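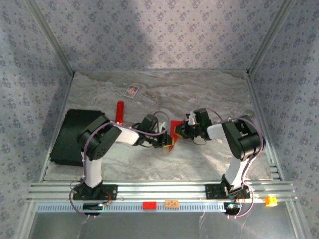
Putham revises moisture limits for wallpapering over new plaster

The Putham housing office has changed its rules for hanging wallpaper in newly plastered rooms. From July, contractors must record two moisture readings per wall before any paper goes up, one near the floor and one at head height. A single reading at mid-wall was accepted until now.

The change follows a review of complaints from tenants on the Asham estate, where seams had opened and edges had lifted in 11 apartments. Pentti Halonen, who led the review, found that the lower part of the wall was still damp in most of them when the paper was hung. Patterned papers drew more complaints than plain ones, as a small gap at a seam breaks the repeat and is easier to see.

Under the new rules, readings must be taken at least five days after the heating is switched on. Walls that fail are left bare and tested again. Lining paper remains optional — the office considered making it mandatory and decided against it on cost.

"The meter is the same and the limit is the same for the upper wall. The lower reading is what we were missing," said Elsa Kettunen of the contractor Irkar, which handles most of the decorating work on the estate.

Rooms already papered are not affected. Record sheets are available from the housing office until 4 p.m.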